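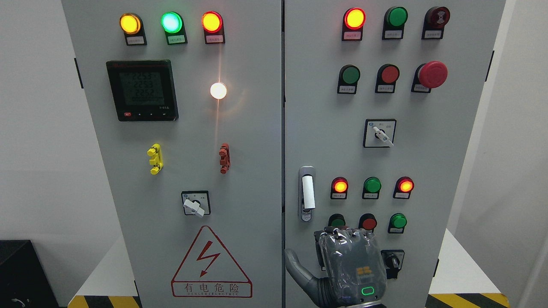 Robot hand presses the wrong button on a control panel – how do we fix aim before regionals?

Posted by sterkden_robotics in Student Projects, April 14, 2026

Hi all, long-time reader, first post, sorry it's a long one!

I'm one of the students on our school's robotics team and we've entered the Mernance Challenge, the one where your robot has to walk up to an electrical cabinet and operate it the way a technician would. Our task card is a set of button presses and one selector switch turn, in order, with points off for anything you touch that isn't on the card. Touch the emergency stop when it isn't called for and your run is over.

We're running a humanoid with a five-finger hand and a camera in the head. The hand has a plastic cover on it, the rules ask for one. The practice cabinet is the full thing: two doors, indicator lamps everywhere, push buttons, selector switches, a power meter, the works. We get it Tuesdays and Thursdays after school.

Here's where we're at. We trained a policy on 72 teleoperated demos, all from the same starting spot. Walking up is fine. Getting the hand to the right general area of the door is fine. Then it all goes sideways in the last few centimetres. The lower row on the right-hand door has a green button, a red one and another green one, and our card wants the red in the middle. Out of 49 attempts last week we got 18 clean presses. Most of the rest were the neighbouring green, and a few were just a finger sliding along the door doing nothing at all (very sad to watch).

Things we've already tried:

Slowing the arm down for the final approach. Helped a little, mostly it just misses more politely.

Turning the room lights down, as one of the lamps on the left door is really bright in the camera. No change that we could measure.

Moving the start position forward. That made it worse, and I don't understand why, because it should be an easier reach?

My theory is that the hand blocks the head camera's view of the very buttons it's meant to press. When the hand comes up from below, you can see the fingers and part of the button row and that's about your lot. My teammate thinks it's the glove cover wrinkling and making the fingers look different every run. We've been arguing about it since March and would love someone to settle it. We don't have money for a new hand and we can't add anything to the cabinet, so no stickers or tags.

Thanks heaps in advance!

githam_tinkerer

Your theory is the one I'd put my money on. We did this same challenge two seasons ago and lost most of a term to it, so I feel your pain.

Coming up from underneath puts your whole hand between the camera and the target. A person gets away with it because they've already looked and remember where the button is, plus they can feel the edge of it. Your policy probably only sees the current image, and if the red button is hidden at the moment it has to choose, a green one half a finger-width over looks just as good.

What worked for us, in the order I'd try it:

First, change the approach. Bring the hand in from the side with the fingers pointing at the door and the wrist low, so the knuckles stay out of the sightline for as long as possible. You have to redo your demos this way, and whoever is teleoperating has to be strict about it. We had one driver who kept slipping back to the scoop-from-below move and her runs poisoned the whole set until we pulled them out.

Second, press with one finger and tuck the others in. If yours are all curled loosely towards the panel, then whichever one touches first is a bit of a lottery. Make a fixed pointing pose and lock it before the arm gets anywhere near the door. I reckon this alone would get rid of a good chunk of your wrong greens.

Third, take a look before you reach. Stop with the arm down, find the button in a clear view, work out where it is relative to the robot, and feed that position in all the way through the press. You can use the things that stay visible as a check. The door handle is great for this, it's big and shiny and it doesn't change, whereas lamps go on and off depending on what state the cabinet is in. Please don't let your code rely on a lamp being lit. Ask me how I know.

On the start position getting worse: 72 demos from one spot means it has learned that spot. Shift the robot forward and every single image is new to it. It's got nothing to do with the reach. Record fresh ones with the start jittered a hand's width each way, and throw in a few where you begin slightly crooked.

Your teammate isn't completely wrong, by the way. A wrinkly clear cover does throw odd highlights. Tape it snug at the wrist and swap it for a fresh one partway through recording, so both versions end up in the data.

fallahi_fan

had the same thing with our arm, it was the wrist calibration. run the calibration again and check your camera mount screws are tight, ours had worked loose and everything was off by a button. also more demos, 72 is not many

marking_bay_dad

I don't know a thing about policies but I've worked on switchboards for a long time, so a couple of notes from that side.

Those push buttons want a straight push, square on, right to the bottom. If the finger comes in at an angle it'll skate off the rim, and I suspect that's your finger sliding along the door. Flush buttons are the worst for it as there's nothing sticking out to catch you. The mushroom-head stop is the opposite: it sticks out a fair way and you can bump it with the back of a hand without noticing. On your cabinet it should be up above that lower row, so keep an eye on where the forearm and fingertips go when the arm pulls away. I'd have it back straight out from the door before it goes up, down or anywhere else.

And please check with your teacher what's live behind those doors. If there's a hazard sticker on the front, treat it as meaning it, practice unit or no. Doors stay locked and only the robot does the pressing while you're running.

sterkden_robotics

Oh wow, thank you all! Going to check the mount screws first because that's a two-minute job, then lock the pointing pose and re-record with the side approach on Thursday. I've shown my teammate the bit about the cover and they're claiming it as a win. I'll post our new numbers once we've had a proper go at it.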